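10/9/18

Damp readings, Turkden store, continued from the August sheets.

Logger 4 came back from the north wall this morning. Data pulled before the battery was changed, file saved as Turkden_N_42 on the shared drive. 1292 readings, no gaps except the one from the power cut, which shows on all the other channels too. Clock was three minutes slow against the bench clock. Not corrected in the raw file. Correct it in the working copy if you use it.

North wall still reads higher than the other three at low level. The difference has narrowed since the gutter was cleared but it has not gone. Pin meter at 300 mm above floor: 22, 21, 23, 22 per cent wood equivalent, left to right. At 1200 mm: 16, 15, 16, 16. The pattern fits water coming in low down. It does not fit condensation, which I would expect to show in the cold corner by the door as well, and that corner is 15 at both heights.

Salt check on plaster scrapings from the low band. Nitrate strip positive, chloride strip weak. Repeated once with fresh deionised water, same result. Salts will push the pin meter up, so the figures above are good for comparison only. Drilled samples needed for a proper moisture content. Two taken at 80 mm depth, weighed wet, in the oven at 105 overnight. Labels are in pencil because the marker comes off in the oven. Please leave the door shut until I have reweighed them.

Balance drifted again while I was weighing tins. Zeroed, loaded the 100 g check weight, read 100.02, then 100.05 after five minutes. Moved it off the end of the bench, away from the fan, and it held at 100.01 for a quarter of an hour. Tins reweighed from the start. First set of tin weights is crossed out on the previous page, use the second set. 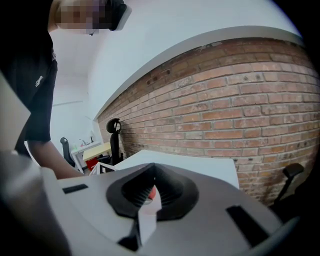

At work, head down, black T-shirt.

Desora meters: both checked against the salt pots. Pot 1 (sodium chloride, should sit at 75 per cent RH): meter A 74.1, meter B 77.8. Pot 2 (magnesium chloride, 33 per cent): A 33.5, B 36.4. B is reading high by near enough three points at both ends, so an offset would do it. I have not entered one. Written on the tape on the back of the case, and B stays off the Guthrie job until it has been done properly.

Guthrie job: still waiting for the drawings. Without the floor levels there is no point in setting out the logger positions. The ones sketched last month assumed the outside ground is below the slab, and the site photos suggest it may be above it along the back. If it is, the low loggers want to go on that wall first.

Zendport sent the replacement probe tips. Invoice number ends 221. Wrong thread on one pack, the other is fine. Wrong ones are in the tray with the packing slip, to go back. Spare tips now in the second drawer, with the O-rings.

Salt pots topped up. Pot 2 had gone mostly to liquid, added dry salt until there was a visible crust. Needs a day to settle before it is used again.

To do:
Reweigh the drilled samples, then again two hours later to see that they have stopped losing weight.
Plot low band against outside rainfall, daily totals, with a lag of one to five days.
Refit logger 4, same bracket, same height.
Ask about lifting one slab outside the north wall to look for the membrane.
Offset for Desora B.
Return wrong tips.

Oven in at 16.40, both samples on the middle shelf, left tin is the lower hole.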